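Chapter 4
From Flat to Box: Blanks, Folds and the Space You Need to Work In

In this chapter
Reading a blank before you fold it
Score lines, flaps and hand holes
Setting up a table and a floor
Why the first fold matters more than the last

I learned to fold boxes badly. My first job was at Skokness, a mail-order place that sold lamp parts, and on my first morning I was handed a stack of flat cardboard and pointed at a bench. I picked up a sheet, bent it where it seemed to want to bend, and ended up with something like a hat. The sheet after that was worse. By lunch I had a pile of creased cardboard behind me and maybe a handful of boxes I'd have trusted with a sweater.

My trouble was that I'd never looked at the sheets. I mean really looked - laid one down flat, turned it over, found the lines, worked out which part would be the bottom. I just started bending. Almost everybody does, and I've watched students do it with 13 years of school behind them and a diagram taped up at eye level.

So we're going to start this chapter with the flat sheet. In the trade it's called a blank. A blank is a box that hasn't been folded yet: it has been cut to shape and it usually has its creases pressed in, and after that it's up to you. Some blanks get glued, some get taped, and some hold together with tabs and slots (my favorites, and we'll spend most of Section 4.3 on them).

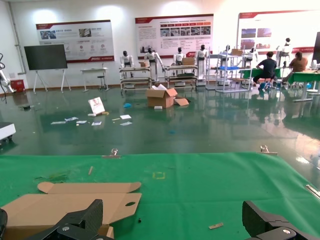 Before you fold anything, find the panels. A panel is any flat area that will become a side, a top or a bottom. Then find the flaps, the smaller bits attached to the panels that get tucked, glued or tucked and glued. Flaps are very often tapered, meaning they get narrower toward the free edge. Run your finger along one and you'll feel how the slant gives it room to slide in past its neighbor. A flap with perfectly square corners will catch on everything!

Next, look for holes. A round hole near one end of a blank is usually there for a hand or a couple of fingers, and it's a wonderful landmark. If you know where the hole is going to end up on the finished box, you know which way is up, and if you know which way is up you've done half the thinking. I still mark the hole end with a pencil tick when I'm folding a style I haven't met before.

Now the creases, or score lines. A score line is a groove where the board has been pressed so that it bends there and not somewhere else. On most corrugated board you fold so the groove ends up on the inside of the corner. Go the other way and the outer face may crack, especially in a dry room in winter. I once pre-folded 100 blanks the wrong way for the Levero catalog and had to flip every single one back. They went out a bit soft at the corners, and I heard about it until September.

Which brings me to the table. You don't need a fancy one. You need it flat, you need it steady, and you need it a good bit bigger than the blank, because a blank with its flaps out takes up far more room than the box it turns into. I like a cloth on top. Cloth stops the board from skating around when you press down on a crease, and it's kinder to printed faces. If the cloth creeps, clamp it along the far edge where your sleeves won't catch. A square of tape on the cloth makes a handy target too, so each blank starts from the same place and your hands stop having to hunt for it.

Keep the top clear of little stuff. Slivers of wood, crumbs of board, a clip that fell off something - any of these under a blank will leave a dent, and you won't see it until the box is up. I sweep mine with the side of my hand between boxes. It takes no time at all and after a day or so you stop noticing you do it.

Then there's the floor, and I know, a textbook telling you to look at the floor. But finished boxes have to go somewhere, and that somewhere is usually down. An open box with its flaps standing up is bulky and light and very easy to kick. Papers that slide off the table end up down there too, and paper on a smooth shiny floor is slippery as anything. At Stanciu, where I worked after Skokness, we had a rule that the floor got picked up before a new stack was opened. I thought it was fussy for a month, and then I went over on a packing list.

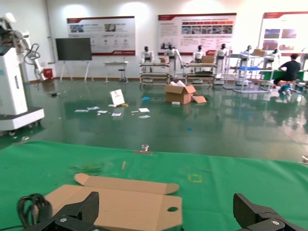
One reader of the earlier edition wrote in from Vurnent to say that I had this the wrong way around, that on a busy line you fold first and pick up when the stack is done, and that stopping to tidy costs more than the odd lost sheet. I've thought about that letter a lot. On a fast line, with a second person clearing behind you, I'd agree. Working alone I still pick up first, and for the exercises in this chapter I'd like you to do the same.

Try this before you read on. Get hold of a flat blank, any style, and put it on your table with the printed side down. Don't fold it. Write down where you think the bottom is, which flaps go in first, and where any holes will land. Then fold it slowly and check yourself. When I tried this with an order number 3337 mailer, a style I'd used for years, I got the flap order wrong.

If you can, do it with 20 blanks over a week, as many different styles as you can scrounge. Grocery stores are good for this and so are neighbors who've just moved. Flatten a used box if you can't find a new one; open the glued seam gently, with a butter knife if it's stubborn, and you'll see the whole thing laid out in front of you. Keep your notes, and bring the ones you got wrong to Section 4.1, where we'll start naming the parts properly.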